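3. Case study: the courtyard roof at Felbridge

3.1 Background of the project

The Felbridge museum of river trade occupies four brick warehouses which were joined in stages. Between them is a courtyard, and for many years the visitors crossed it in rain and in strong sun to go from one gallery to the next. In June the museum board asked for a roof that would protect this route without closing it. The design was given to Brekix, with Pereyra as the structural engineer.

The program was short. The roof had to cover the full crossing, it could not load the old walls, and the fire brigade needed free access from the south gate. Magnusson and Ríos have described similar demands for market halls, but in their cases new columns could stand anywhere. At Felbridge the old cellars lie under the greater part of the yard, and only a few places were suitable for foundations.
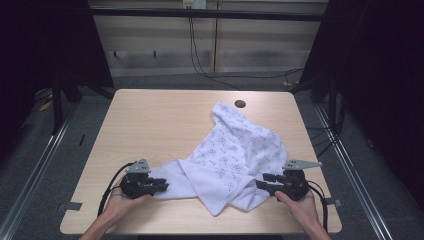
Reading time for this section: 3 minutes

Figure 3. Light wood-grain tabletop with printed towel.

3.2 Form of the canopy

Three forms were compared in the first stage: a flat steel grid, a shallow vault and a folded membrane surface. The flat grid was the cheapest to produce but the heaviest, and its drainage was difficult. The vault gave good drainage, although its side thrust would need ties at a height where they disturb the view of the gables. The membrane was chosen. It is stretched between a ring beam and two inner masts, and it falls toward the north side, where the water is collected in a single gutter.

The covered area is 3,554 square meters. Brekix first proposed a larger surface which also reached over the street entrance, but the city did not accept any projection above the sidewalk. The corner was therefore cut back, and the ring beam was made deeper at this point. We consider this the weakest part of the design — the beam looks heavy from the street, and the reason for it cannot be read from below.

3.3 Supports and foundations

Each support is a steel tube filled with concrete. The foundations are groups of small piles drilled between the cellar walls. During the drilling, one of the cellar vaults was found to be lower than on the survey drawings, and one pile group had to be moved. Lerato Swanepoel, who led the site work for Pereyra, kept a record of vibration at the nearest warehouse wall. The limit agreed with the heritage office was not exceeded.

The ring beam came to the site in 40 pieces. They were bolted on the ground into larger parts and lifted at night, when the south gate could be closed. Welding above the cellars was avoided as far as possible.

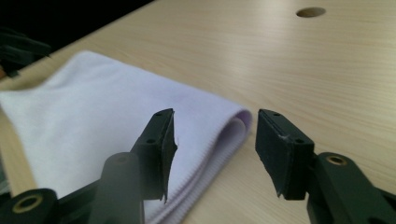
3.4 Light and sound

The membrane lets a part of the daylight pass. Measurements by Tomás Macedo at floor level gave values above 1,000 lux at noon under a cloudy sky, and this was enough for the planted beds to be kept. In the evening the surface is lit from the masts only. The neighbors had asked for this during the public hearing, and the lamps are turned down at closing time.

Sound was a less successful matter. Rain on the membrane can be heard clearly in the courtyard, and talks given there must use loudspeakers. A second inner layer by Brurnero was tested on one bay. It lowered the noise but also collected dust, and the museum decided against it — at least until the first full cleaning of the roof has been done.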